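Household Services Guide
Bed Making: Laying and Smoothing the Flat Sheet

Applies to: all guest rooms at Pustoria House and the Hourani annex
Prepared by: Ebenezer Kpodo, Household Services
Last revised: 2022-10-24

Purpose

This page sets out the standard method for spreading a flat sheet and smoothing it before the blanket is added. It is intended for new members of the household team and for residents who prefer to make their own beds. Staff who have completed the May refresher should already be familiar with Steps 1 through 4. The section on checking the surface has been rewritten.

Before you begin

Collect one flat sheet of the correct size from the linen room. Sizes are marked on the shelf edge. Sheets are issued in white, gray and olive green, and the color must match the room card. Do not combine colors on one bed.

Remove all personal items from the bed and place them on the desk or chair. Check that the mattress protector is flat and that its corners are fully seated. A folded protector will show through the sheet and cannot be corrected later without starting over.

Wash and dry your hands. Rings and bracelets with raised settings should be taken off, as they pull threads.

Step 1. Place the folded sheet

Set the folded sheet at the center of the mattress with the wide hem toward the head of the bed. Open it lengthwise first, then to each side. Avoid shaking the sheet out at arm's length in the annex rooms, where the lamps stand close to the bed.

Step 2. Center the sheet

Align the center crease with the middle of the headboard. The overhang should be equal on the left and right. Leave enough length at the foot for a full tuck. If the overhang differs by more than 5 centimeters, lift the sheet and lay it again. Dragging it across the protector will move both layers.

Step 3. Smooth from the center

Stand at one side of the bed. Place both hands palm down at the center crease and draw them apart slowly toward the edges. Work from the head to the foot in overlapping passes. Keep the pressure light and even.
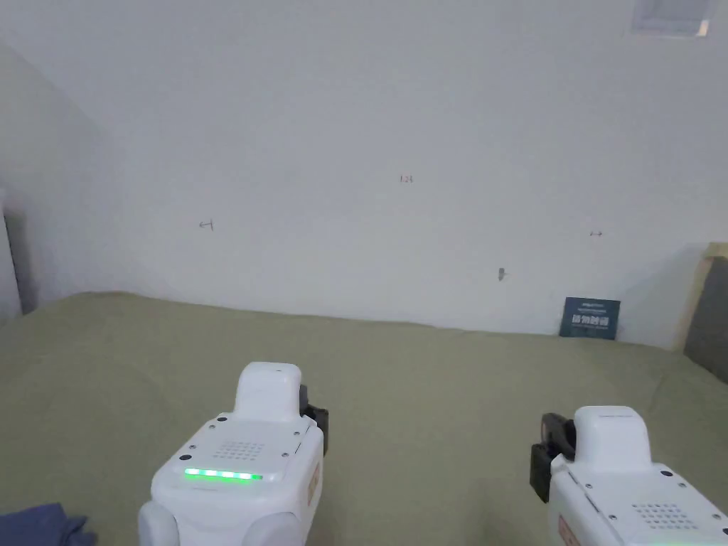

Olive-green sheet with the middle left clear.

Small folds near the edges may be left until the sheet is tucked. Folds that cross the center should be worked out at this stage. Lift the nearest edge, let the fabric settle, and repeat the pass.

Step 4. Tuck the foot and corners

Raise the foot of the mattress slightly and tuck the sheet beneath it along the full width. Form a mitered corner on each side:

Pick up the side edge a short distance from the foot and lay it on top of the mattress.
Tuck the part that hangs below.
Bring the side edge down and tuck it firmly.

The sides toward the head remain untucked until the blanket is in place.

Step 5. Check the surface

View the bed from the foot and then from the door. The crease should run straight. Any stain, tear or thin patch must be reported on the linen form, and the sheet must be exchanged. Do not cover a damaged area with the blanket.

Care of sheets

Used sheets go into the Anileo bags provided on each floor. Damp sheets are bagged separately. Sheets are not to be placed on the floor at any time, including while a bed is being changed.

Questions about this procedure should be directed to Kofi Ofori at the linen room, extension 978.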